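How to show a household robot task at an open day

We ran our first public demonstration at Skatholm in October, and I promised Aaliyah Gill I would write down how we set it up, so that the next group doesn't have to ring me quite so often (though do ring, I enjoy it!).

Start by choosing a job your visitors do at home. We chose laying the table. Marlene Grewal wanted the arm to sort bolts, but people will stand and chat for ages over a table being laid, and they all have opinions on it.

Next, put up a rope and keep it well clear of the arm's reach. Try the stop button before the doors open, and show your helpers where it is.

Run the job by hand first, slowly, with a person doing each step and talking it through. Pick up one placemat by its two sides, hold it over the table, turn it the right way round and set it down in front of a chair. Visitors then know what to look for when the robot has its go.

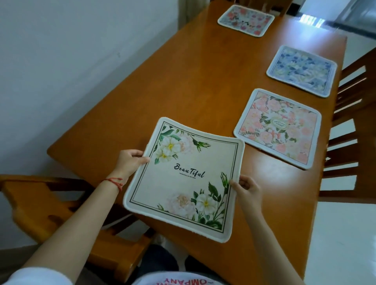
Soft fabric mats are harder for a gripper than stiff ones - they bend as they are lifted - so do a few practice runs with whatever you plan to use. Keep each turn short. We allowed nine minutes, with time for questions, and took groups of 20.

Rhonda Chan has the sign-up sheets, and the spare rope is in the cupboard at Istinari.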